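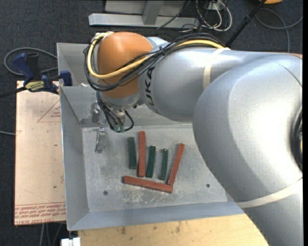
Workshop diary, December, late evening
3 min read

Long day at the shared shop on Comberg, and I'm writing this with my feet up and a cup of tea that has already gone lukewarm. I did want to get it down before bed, though, while the numbers are still in my head.

The KUKA and I spent the whole afternoon on the sheet-metal tray. I have the blue bar clamp on the top left corner, holding the wall down to the board, and I think I'll put a second one on tomorrow – the grown-up thing would have been to do that in the first place. The floor of the tray is scratched up enough by now that it looks like an old baking sheet, and I've grown rather fond of it.

The new green fingertips are on, and I had them going down over the red and green blocks until supper. I set the approach height at 118 and then crept it down to 111, which felt much kinder. The red block that sits at a slant is my favorite to practice on, poor thing. Run 79 was the one I liked best, so I saved it under the name Gokside, and I'll start from there next time.

Still to do: tidy the black wires where they loop by the wrist, find the Ovach manual (it was on my shelf last week, I'd swear to it), and write back to Avram about the order for spare tips. Also milk, and stamps.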